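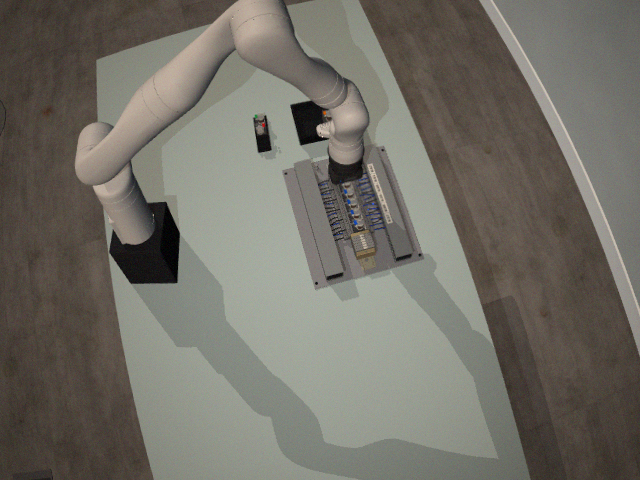 Robot arm at a green work surface. Computer rendering.

The Long Way Across Lake Semumik

By the time the kettle boils at the Clotcombe landing, it's still dark enough that you find your boat by feel. I had parked next to the wrong trailer, carried my paddle down to the wrong end of the beach, and was busy apologizing to a stranger's dog when Tamunoemi Oyewole came along with a headlamp and pointed me toward the coffee. She has paddled the Semumik crossing more times than she cares to add up, and she has a way of making a nervous person feel expected.

The crossing is 32 miles, start to finish, from Clotcombe down the length of the lake to the little town of Lallamo. You can do it in a sea kayak, a surf ski, a canoe with a friend, or (if you are very patient) a rowboat. There's a racing side to it, with fast people in skinny boats who are eating lunch before the rest of us reach the narrows. But most of the folks on the beach that May morning were there to have a long day on the water and see if their shoulders would hold up, and I was very much in that second group.

We went off at six, in a ragged sort of line, and for the first hour the lake was as flat as a plate. You could hear people chatting three boats over. I learned about somebody's new roof, and a recipe for lentils that I've since made and can recommend, though I'd go easier on the cumin. Then the wind came up from the south, right on the nose, the way everyone had warned me it would, and the talking stopped.
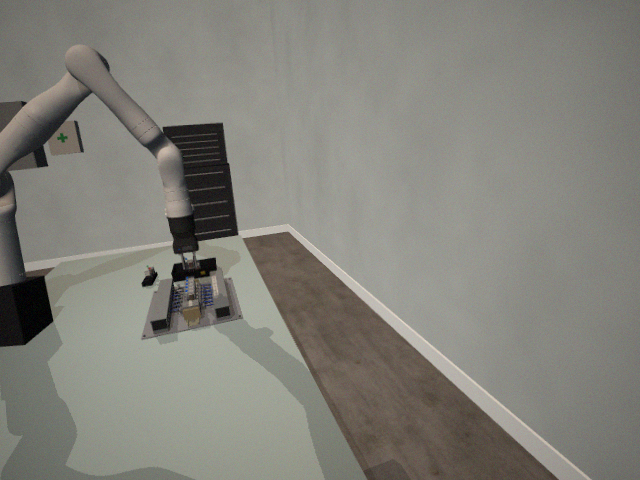 A robot arm and black gripper near a small electrical assembly board.

What I'd like to tell anyone thinking of trying this is that a headwind on a long lake is mostly a matter of staying low and keeping your stroke short. Tamunoemi told me so on the beach, and I nodded and then forgot it completely. I spent a good while digging in with great big angry strokes and getting soaked for my trouble. When I finally settled down and shortened everything up, the boat began to slip along again and I had some attention left over for the scenery, the high pine banks and the old boathouses at Eze Point with their doors standing open.

Eze Point is the one place where you're allowed to get out, and I can't say enough about it. There were orange slices, salted potatoes, and peanut butter sandwiches cut in quarters. A man with a beautiful cedar canoe was lying flat on his back in the grass with his hat over his face. I sat down meaning to stay five minutes and it was closer to twenty, and my legs had plenty to say when I stood up.

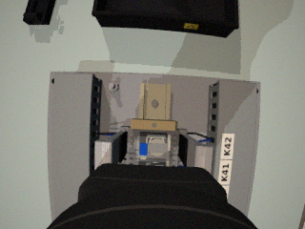
Do you need to own a racing boat to enter the crossing?

Any sound kayak or canoe is welcome, and many first-timers paddle a borrowed or rented touring boat. A longer hull will make the open stretches easier, so pick one of those if you have the choice.

The narrows come after Eze Point, and with them a bit of shelter, and a bend where the water goes dark green and cold under the cliff. I fell in with two sisters in a tandem who sang most of the way through. They knew all the words to everything. We traded places for a few miles, them pulling ahead on the choruses and me creeping back when they stopped for a drink, and I was sorry when they finally got away from me on the last open reach.
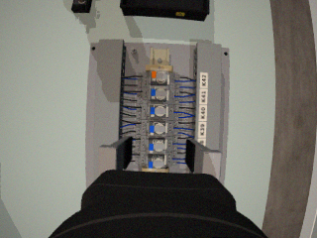
That last reach is the part people bring up when they talk about quitting. You can see the Lallamo church steeple from a long way off and it doesn't get any bigger. I tried not looking at it. I tried looking at it only every hundred strokes, and then I lost count and had to start over. A safety boat idled up alongside and the fellow at the wheel asked how I was feeling, and I told him all about it, at length, until he laughed and went to check on somebody else.

I came in at number 42, which I was told is a respectable place for a person who stops for sandwiches. Tamunoemi had been in for ages and had already changed into dry socks. Supper was chili in the school gym, with pie after, and I had a second slice of the rhubarb while my boat was still sitting down on the beach, waiting for me to find the strength to go lift it onto the car.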